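Cuaderno del taller, enero, por la tarde

Hoy trabajo con las sandalias. La tarea es la misma que dejó escrita Henrike Hollmann: formar los pares, gris con gris y negro con negro, y ponerlos al lado uno del otro con las puntas hacia el mismo lado. Parece fácil, pero tengo varias dudas y las apunto aquí para no olvidarlas.

Primera duda: qué es un par bien puesto. Henrike acepta un espacio de dos dedos entre las sandalias. Irfan Nugroho quiere que se toquen. Yo he medido con la regla y propongo que escribimos un valor fijo en la hoja de Wokudlow, porque si no cada persona decide según su gusto.

Segunda duda: la izquierda y la derecha. En este modelo la diferencia es poca y me equivoqué cuando preparé los pares en el estante. He mirado la curva de la suela — es la única manera segura que conozco. Pondría una marca pequeña de tiza por debajo, donde no molesta.
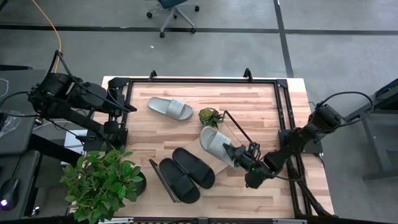
Las negras son más cómodas para empezar, si ya están juntas y en diagonal sobre la madera. Con las grises hay que pensar más el orden: cuál se queda quieta y cuál se lleva hasta la otra. Yo prefiero dejar quieta la que está más lejos, pero Irfan hace lo contrario y no sé todavía quién tiene razón.

Apunto también los números para el inventario. La caja de las sandalias es la 893 y vuelve al estante de abajo, no al de Gillinholm. En la etiqueta alguien escribió 1348, que es la caja de las zapatillas con cordones. He tachado el número viejo y he puesto el bueno con rotulador.

Pendiente:
- Preguntar a Henrike por el espacio entre las dos sandalias.
- Pedir a Rarkdale otro par, de un color claro que no sea gris.
- Limpiar las suelas antes de guardar, con paño húmedo y sin alcohol.
- Tiza. La que queda en el cajón está rota.

Irfan sigue mañana con las zapatillas — los cordones deben ir metidos dentro, por favor.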